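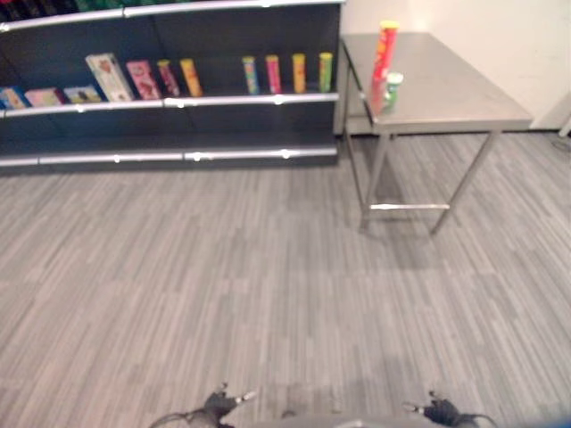 Fig. 1. Lower shelves of a store unit, with boxed goods on the main display shelf.

Retail Product Presentation, Unit 5
Writing and Pricing the Gift Set

Instructor: Yolotzin Manríquez
Handout version: 24/01/2023

Reading before class: chapter 11 of the course reader, up to the section on seasonal returns. Bring a calculator or a phone.

1. What we mean by a gift set

A gift set is two or more items sold under one product number, at one price, in one package. The buyer can't swap the pieces. If the buyer can choose the pieces, it is a build-your-own box, and we cover that in Unit 6. If the pieces are sold at a joint discount but stay in their own packages, it is a bundle. Stores mix these words up all the time. In your written work, please don't.

Most gift sets have a lead item and one or more fillers. The lead item is the one the buyer would name if asked what they bought: the candle, the teapot, the scarf. Fillers make the package look complete and raise the price a little. A set with two lead items is hard to name and usually hard to sell, because the shopper has to want both.

2. The running case: Laleo

We use the same small seller through the whole unit. Laleo sells tea and tea accessories online and in one shop. Its June gift set holds a ceramic teapot, two tins of loose tea and a small jar of honey. The teapot is made by Baluyot. The tins and the honey come from Zasterau, which also packs the sets.

Laleo pays these amounts for each set:

Teapot: $11.00
Two tins of tea, together: $5.00
Honey: $2.00
Box, paper and ribbon: $1.50
Packing labor: $1.00
Total cost: $20.50

Bought separately at Laleo, the contents would cost the shopper $43. The first question the owner asked was what to charge for the set.

3. Setting the price

Start with the cost and work up, then start with the separate prices and work down. The set price has to fall somewhere between.

Working up: Laleo wants a gross margin of at least 40 percent on gift items. Divide the cost by 0.60. $20.50 divided by 0.60 is $34.17. That is the floor.

Working down: shoppers expect a set to cost less than its parts, or at least no more. The ceiling is $43. Laleo could go over it if the box itself were worth something to the buyer, such as a tin or basket that gets used again, but a printed carton doesn't count for much.

Laleo settled on $38. The margin is $38.00 minus $20.50, or $17.50, and $17.50 divided by $38.00 is 46 percent. The shopper saves $5 against the separate prices.

A common mistake on last year's assignment was to figure the margin on cost. Margin is figured on the selling price. Markup is figured on cost. $17.50 over $20.50 is 85 percent, and that is the markup.

Packing labor gets left out a lot too. If the owner packs the sets herself in the evening, the labor still goes in the table.

4. The product description

The description of a gift set does more work than the description of a single item. The shopper can't open the box, and often the person who will receive it isn't the person reading. Put the information in this order:

Name of the set
What is in it, with sizes
Who or what occasion it suits
Anything a buyer could be caught out by (allergens, breakage, use-by dates)
Delivery and gift message options

Laleo's first draft read as follows:

"Bring joy and warmth to your dear ones with this delightful and elegant tea hamper, the perfect present for every occasion, which will surely delight and make their day special."

Read it again and look for the contents. There are none. "Tea hamper" is the only phrase that tells us anything, and it is wrong, since a hamper is a basket and this comes in a carton. "Every occasion" gives the shopper no help in choosing. "Delight" appears twice in two forms.

The second draft, written by Cirilo Cortés when he was a student in this course:

"Afternoon Tea Gift Set. A white ceramic teapot for two, two tins of loose black tea and a jar of clover honey, packed in a ribboned box. Good for a host, a new neighbor or a birthday. The teapot has a built-in strainer. Honey is not suitable for infants under 12 months. Add a gift message at checkout."

It is plain, and it could be warmer. Tin and jar sizes are missing. But a shopper could decide from it, and returns for "not as expected" would be hard to argue.

Some notes on wording:

Brand names of the contents go in the description only if the seller has checked the spelling and the current package. Wrong or misspelled brand names cost trust, and they also stop the page from coming up in a search.

Give counts as numbers in the contents list, even if you spell them out elsewhere.

Avoid "assorted" unless the contents really do vary from box to box. If they vary, say which parts vary.

Avoid promising a feeling. Say what the thing is and let the gift message do the rest.

5. Dates and stock

Food in a gift set gives the whole set a use-by date. The set takes the earliest date of anything in it. Laleo's honey keeps for years, but the tea is best within 24 months of packing, so the tea decides. Laleo takes a set off sale when the shortest date has less than 30 weeks left. Other sellers use a shorter limit, and for chocolate it has to be shorter.

Plan for leftovers before you order the boxes. A set in a plain box can be sold in any season. A set in a holiday box has to be opened and repacked, and the packing labor is then paid twice. In the Laleo case, repacking one set costs $2.50 with a new box and ribbon.

6. Exercises

a) Laleo replaces the honey with a pack of shortbread costing $3.50. Find the new total cost and the new floor price at a 40 percent margin.

b) Detus, a competing shop, sells a similar set for $35. If Laleo matches that price with the original contents, what is its margin? Does it still meet the target?

c) Rewrite the second draft above in no more than 60 words. Make up reasonable sizes for the tins and jar.

d) Find a gift set in a store near you. Write down the lead item, the fillers and the price. Then say whether the text on the package lists everything in it.

Hand in a, b and c on one page, typed. Part d is for discussion and won't be graded, but write it down anyway. Late work loses one point a day.

Next unit: build-your-own boxes and how to limit the choices.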